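Why Wood Has Stripes

Look at a wooden table, a door or a floorboard and you will probably see lines running along it. Some are straight, some are wavy and some make long pointed loops. This pattern is called the grain. To understand it, you have to start with the tree.

How a tree grows

A tree gets taller at the tips of its branches. It gets wider in a thin layer just under the bark. Every year that layer makes new wood on the outside of the old wood.

In spring, many trees grow fast. The new wood is usually light in color. Later in the summer, growth slows down and the wood is darker and harder. In winter, trees in cold places stop growing. One light band and one dark band together make one growth ring.

If a tree has been cut down, you can often count the rings on the stump. A stump with 46 rings came from a tree that lived for 46 years. Wide rings often mean good years with plenty of rain. Narrow rings can mean dry years.

From rings to lines

Rings are round, so why does a plank have lines?

A tree trunk is a bit like a stack of paper tubes, one inside another. If you slice across the tubes, you see circles. If you slice along them, you see stripes. Most boards are cut along the trunk.

Knots are the dark round spots in some boards. Each one shows where a branch grew out of the trunk.

Saqib Baloch runs a small sawmill in Holloway. He looks at the end of every log before he cuts it. "The end tells me where the rings are," he says. "Then I turn the log to get the pattern I want."

Colors of wood

Wood comes in many colors. Maple is pale, cherry is reddish and walnut is dark brown. Oil or varnish can make the grain easier to see.

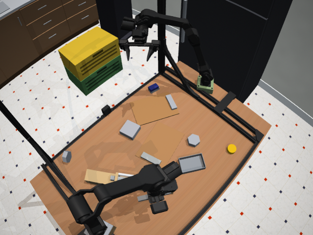 Warm orange-brown wood grain on a tabletop, shown in a computer picture.

Try it yourself

You will need 2 sheets of paper, a soft crayon and a piece of rough, unpainted wood.

Lay a sheet over the wood and rub the side of the crayon across it. The raised parts of the grain will show up as darker lines. Use the second sheet on a different part of the wood and compare them.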